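Kitchen Counter Tips: What the Egg-on-Toast Trials Taught Us About Laying a Table

Last updated 9th November

Readers of this page will know that we test kitchen advice on people, mostly ourselves. This round was different. We took the tips from the Sullodden project, where a robot arm learns to put a fried egg on a slice of toast by copying a person steering it, and kept the ones that work just as well for a tired human at seven in the morning. The arm is more honest than a tired human. It doesn't grumble, and it has no idea when it's about to fail.

The method is simple to describe and tedious to do. Someone guides the arm through the job, the runs are saved, and a program is trained on them to predict the next small movement from what the cameras see. Then everyone stands back and lets it try. We varied one thing at a time: where the plates sat, how the toast was stacked, what else was on the counter. Play food throughout, for which the pans are grateful.

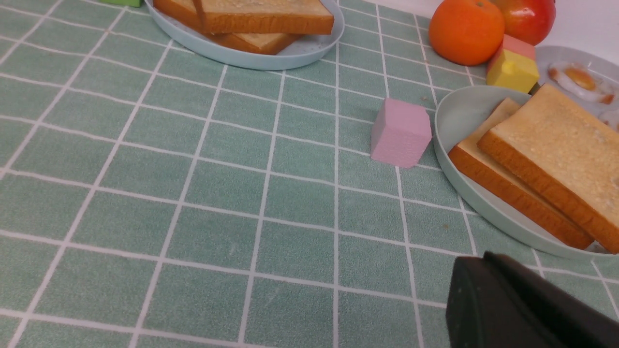
Clutter was the first thing we measured, and the result will please anyone who has ever been told to clear up before cooking. We trained two versions, one on a tidy counter and one on a counter with things left out that have no part in breakfast. Tested on a tidy counter, they were about even. Tested on a messy one, the tidy-trained version lost its nerve and the other carried on. A pink cube next to a plate of toast means nothing to the recipe, but a program that has never met one has to find that out the hard way. So does a houseguest looking for the butter.

Tip: Practice in the mess you really have. If you're teaching a kid to make breakfast, leave the fruit where it lives.

Tip: Leave an open patch on the side you reach from. In our runs, tight spacing caused more trouble than extra objects did. A plate shoved up against its neighbor got nudged, and once it had been nudged the next reach was off too.

Tip: Set the plates out before you touch the food. Moving a plate in the middle of a run was the surest way to get an egg on the counter. I have confirmed this at home, with real eggs, without meaning to.

Now for the egg, which is where most of the time went. The arm did well at getting somewhere near it and badly at the last little bit. Coming in fast from above gave a firm grip on nothing. Coming in slowly, with a short pause over the white before closing, gave a much better pickup. 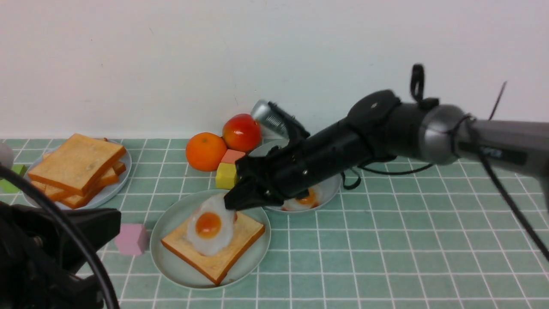 Rukberg Home Robotics Club – Kitchen Bench Group

The pause came in by accident. One of our operators is a cautious sort and hesitated every time, and her runs kept teaching the program better habits than the brisk ones did. We then collected a fresh batch with the pause put in on purpose. Out of 19 test runs, the version trained on pauses got the egg onto the toast in 18. The brisk version managed 13. That's a small test and we wouldn't bet the kitchen on it, but the four of us who had argued for speed have gone rather quiet.

Tip: Stop for a beat over anything slippery before you grab it. The same goes for a spatula under a real egg.

Tip: Aim for the white and leave the yolk alone. You knew that. The program had to be told, over and over, since March.

Toast gave us the other result worth passing on. A single slice is an easy target. A stack is harder, especially a crooked one, where the slice you want and the slice underneath look like one odd-shaped piece of bread.
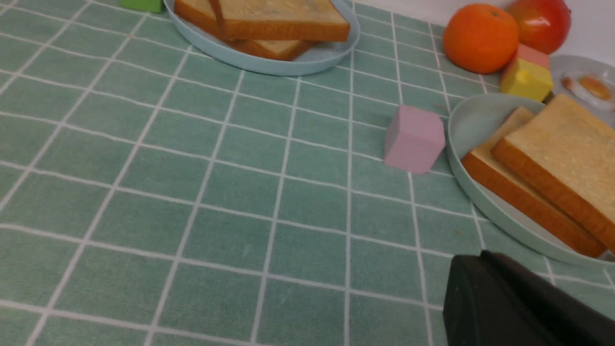
We tried squaring up every stack before each run, and the scores went up nicely. Then somebody left one crooked and they came right back down. So the training runs now include stacks at all sorts of angles, and progress is slower but it sticks. Jidex, our name for the current version, will take a crooked stack in stride on most days. Tahiri, the one before it, treated every crust as a personal insult.

Tip: Deal the slices out onto separate plates if you can spare the plates. If you can't, turn the top slice well away from the one below so there's a corner to get hold of.

Tip: Write down what you changed, one change per line. We skipped this early on and have a folder of runs labeled "better??" that is no use to anyone.

Still on the list: buttering. The bench group has discussed it and would like a little longer to discuss it.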